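Notebook > Bench log > April

Tuesday, table notes

Packet sorting again, and I'm still having fun with it! The new green-and-white packets are a great size for this table. They're small and flat, they pile up nicely in the clear containers, and when a corner gets a bit crumpled they sit differently on the wood, so no two behave quite the same.
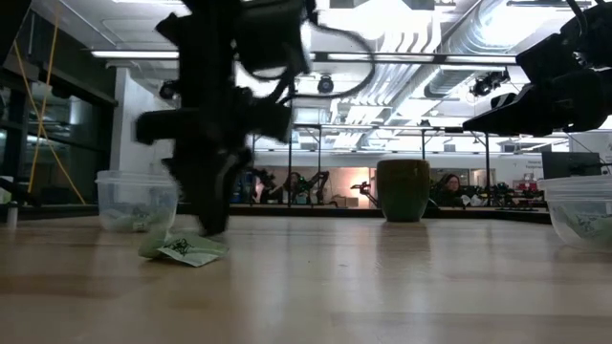
Mio Iwasaki
Bench lead, Tutia tabletop project

I went with clear plastic for the containers because you can check the pile from the side without leaning over. Big improvement on the gray tubs we had in the Jevava days – I was always tipping those to see what was left. The olive-green cup looks so good on this wood too. I'd like to keep it on the table as a landmark, well back, where it doesn't crowd the packets.

The finish is glossy and the ceiling lights streak across it. Pretty, but a pain when you're looking for something pale. Ertuğrul suggested a matte wax and I'm all for trying it on one corner first (the one with the old tape residue, please, not the nice one).
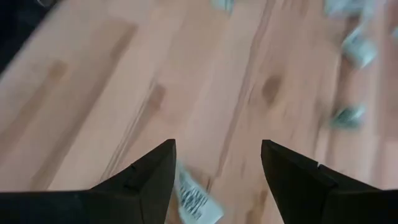

Labels next. I want them flat, printed side up, and off the table before we start a new batch. The order from Workano is 2000 labels, so we can afford to toss any that curl. Batch 16 goes in the blue binder with the older sheets.

Butcher block is still my favorite surface of the lot. It's kind to the cups, it wipes down fast, and the strips give you something to line things up with – I use them all the time without thinking.
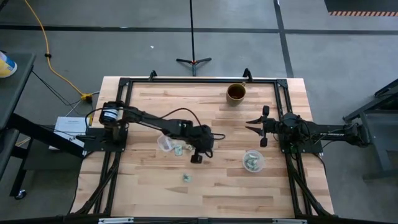 Butcher-block table with mustard mug, clear cup on its side, bowl and packets.

To do: wax test, second bowl the same size, ask Ertuğrul where the spare cups went.

3 comments · 16 views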